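Home | Guides | Linux | Forum

Move your home folder to a second drive

You need a drive already formatted as ext4. A Drondier 4,000 GB disk was used for these steps. Log out of the desktop first and work from a root console.

1. Mount the new drive

Run lsblk and find the partition, then mount it at /mnt/newhome.

2. Copy the files

rsync -aAXH /home/ /mnt/newhome/

Keep the slash after /home. Copying 200 GB took 29 minutes. 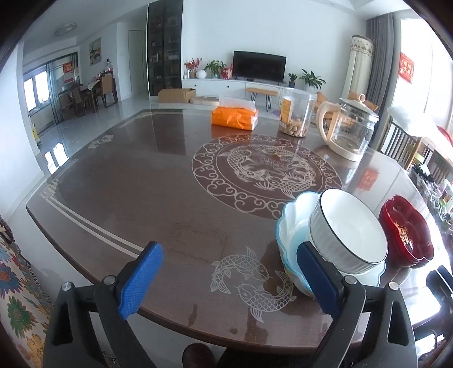
3. Edit fstab

Get the UUID with blkid and add a line for /home. Run mount -a – if it prints an error, fix the line before you reboot.

975 shares | 29 comments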